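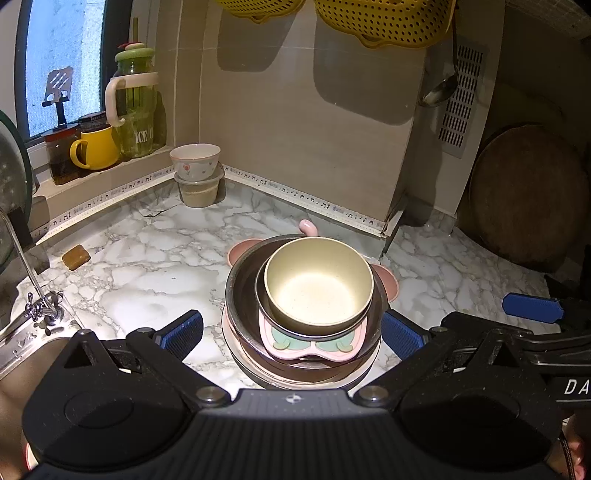

Danang Tarigan wrote: The battery was load tested at the Nuttall counter and passed. I don't want to be sold another one. The car sat in the garage overnight with the doors locked and the key fob in the house, and in the morning it would not crank. The dash lit up, the starter clicked, and that was all. Same thing the week before. Please look at what is staying awake.

Ticket status: Open
Opened: Aug 12, 2023
Vehicle: Aretti Grustura, V-8, all-wheel drive
Category: Electrical, key-off battery drain
Accessories: Skerkari remote start module, installed in January by a previous shop
Handled by: Sulastri Simanjuntak

Initial notes

Received the customer's battery report. Resting voltage was normal after a full charge and the load test result was within spec. The battery is not suspect at this stage. The alternator output was checked at idle and at fast idle with headlights and rear defroster on. Output steady, ripple within limits. Charging system ruled out.

Visual check of both battery terminals and the chassis ground strap. Light corrosion on the negative clamp, cleaned and tightened. This would not explain an overnight drain but was corrected anyway.

No stored codes in the engine computer. One stored code in the body control module for loss of communication with the door module, left rear. Marked as history, not current. Recorded and left in place for now.

Key-off draw test

Clamp ammeter fitted to the negative cable. Hood latch closed by hand with a screwdriver so the body module would read the hood as shut. All doors latched, window down on the driver's side for access, fob moved to the far end of the parking lot. Vehicle left undisturbed to go to sleep.

The draw should step down twice as the modules shut off. The first step happened as expected. The second did not. The reading settled at 413 mA and held there. Spec for this vehicle is under 50 mA.

Waited a further four hours with no change. A slow module timeout is ruled out.

Fuse check

Measured voltage drop across each fuse in the underhood box and then in the cabin box. Fuses were not pulled, as pulling one can wake the network or reset the faulty module and hide the problem. No drop on any underhood circuit apart from the main feed to the cabin box.

Cabin box: reading on fuse 16 only. The wiring diagram lists that fuse as body module feed B, shared with the power liftgate and the accessory connector behind the glove box.

Message to customer

Draw confirmed. It is on the circuit that supplies the liftgate and the accessory connector. The remote start module takes its power from that connector. We need approval to remove the glove box and the lower trim panel. Please also confirm whether remote start has been working normally.

Customer response

Approved. Remote start works most of the time. Sometimes the parking lights flash once after I lock the car and then again a few minutes later. I assumed that was a feature. The liftgate has been fine. If the Skerkari unit is the cause I would like to keep it if possible, I use it every day in winter. 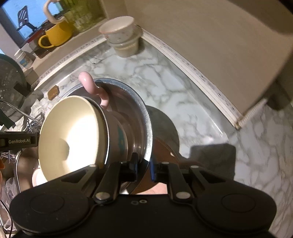

Glove box and trim removed. Module is mounted with zip ties to a factory harness branch. Power and ground connections are soldered and taped, acceptable. The data connection is made with a plug-in adapter at the body module, also acceptable. The hood switch input, however, has been spliced into the door ajar wire for the left rear door with a snap-on tap connector. The tap has cut into several strands of the original wire.

Opened the tap and repeated the draw test. Both steps seen. Final reading 20 mA, within spec.

Cause

With the vehicle locked, the damaged wire let the door ajar signal change state at random. Each change woke the body module, and the remote start module answered on the data line and kept the network up. This matches the repeat flash of the parking lights and the history code for the left rear door module.

Repair

Cut out the damaged section of the door ajar wire. Soldered in a new length of the same gauge, sealed with heat shrink, wrapped in cloth tape. Ran a separate wire from the module's hood input through the firewall grommet to the hood switch, following the Skerkari install sheet. Module moved to the bracket above the blower housing and fastened with a screw. Firmware on the module was one version behind and was updated. Cleared the history code.

Verification

Draw test repeated with the trim refitted. Same result as before. Remote start tested with hood closed: starts. Tested with hood open: refuses to start, correct. Left rear door opened and closed repeatedly with the dash display on, indicator follows the door each time. Vehicle left locked overnight on the lot and cranked normally in the morning.

Open items

The customer asked if the battery should be replaced regardless. Repeated deep discharge shortens battery life, but the current test result does not support replacement. Retest at the next oil change.

The customer asked if the earlier installer can be billed. This has to be taken up with that shop. Photos of the tap connector and the cut strands are attached to the invoice, and the removed section of wire is in a bag in the glove box.

Danang Tarigan wrote: Picked it up. No second flash from the parking lights so far. Leave the ticket open until I've had it parked at the airport for a few days, then I'll confirm.

Status changed to: Pending customer confirmation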